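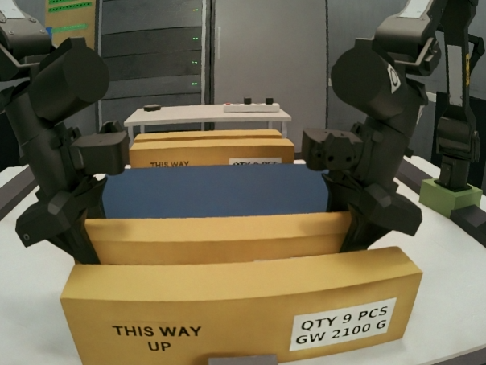
Two arms, one blue panel, four boxes. Rendered, all of it.

Filed under: Simulation, Grumbling

Home | Posts | Tools | About | RSS

I have been asked three times this month why I'm "down on sim." I'm not down on it. I use it every day and it pays for itself every day. What I'm down on is the number that comes out the end, and how fast that number gets into a slide.

The job in the render is the one I've been stuck on since the summer. Left gripper on one edge of the blue panel, right gripper on the other, panel held upright in the row of yellow boxes. The bimanual planner is Skellow, the scene runs in Dastarar, and the two talk through a bridge I wrote in a bad mood and have been patching ever since.

Last week Skellow went through 3,000 episodes of this and failed 27 of them. Very nice. Everybody liked that. Then I opened the failures and found that nearly all were planner timeouts. Hardly a dropped panel in the lot. With two arms squeezing a flat thing from opposite sides, I would expect to see slip, twist, one arm getting there early and shoving. I saw almost none of it, and that bothers me a lot more than a bad score would.

So I went digging in the contact settings. The friction value on the fingertips was a default that somebody (me, according to the commit log) had turned up in November to get a demo working. I put it back to something I could defend and reran 700 episodes. I stopped counting timeouts after that because there were much more interesting ways to fail. The usual one: both arms close, the force targets disagree a little, and the panel creeps toward whichever side is losing. Skellow has no opinion about this. It planned two nice paths and considers its work done.

Then there's perception. The boxes say THIS WAY UP and QTY 9 PCS and GW 2100 G, in crisp black print, and the pose estimator loves that. Of course it does. Give me crisp print on the front box and I'll estimate poses too. I swapped in blank textures for one run and the yaw error on the rear boxes got ugly right away, with one box sitting behind another and only a strip of it showing. I don't know yet if that's the estimator or my crop logic. I suspect my crop logic.

The Moynihan people will say their domain randomization fixes this. Maybe. I tried the default profile and it mostly changed the lighting, and my trouble isn't lighting. I also can't find anywhere in the docs what range it draws mass from, so I'd be randomizing something by an amount I don't know.

For now the plan is dull. Log grip force on both sides at every step, fail the episode if the difference stays over a threshold for 3 frames, and stop reporting one success rate for everything. I'll push the logger to the bridge repo once it stops eating memory.

Related posts
- Stidomberg calibration, part two: still wrong
- Your planner benchmark has no clutter in it
- Why I went back to plain text configs
- Timeouts are failures, count them

Older | Newer | Back to top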